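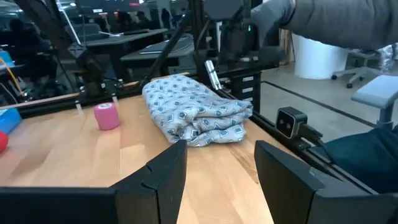 Dalen Patterned Cloth, Light Grey

Product code: 543
Range: Dalen household textiles
Supplied by: Deneslow

The Dalen cloth is a general-purpose fabric for the home, the workroom and the treatment room. It has a light grey ground with a repeating pattern of small dark blue diamonds, each outlined in white. The design was drawn for Deneslow by Valter Solheim and is also available by the metre from the Henirby shop.

Specification
Width: 500 mm
Length: 400 mm
Pack size: 3 cloths
Colour: light grey, dark blue and white

Use and storage
The cloth may be used as a tray cover, a drawer lining or a wrap for small items. It should be folded into a rectangle for storage and kept on a clean, dry surface. Customers who require a crisp fold are advised to press the cloth on the reverse side at a medium setting.

Care
Wash before first use with similar colours. Do not bleach. Slight shrinkage may occur in the first wash and is allowed for in the stated size.

Ordering
Orders are accepted from account holders and from private customers. Items shown with the cloth are not included. Rolls and wraps are listed separately under the Vellus range. The present pattern will remain in stock until September, after which it will be made to order only. Unused packs may be returned to the Henirby shop with the original receipt.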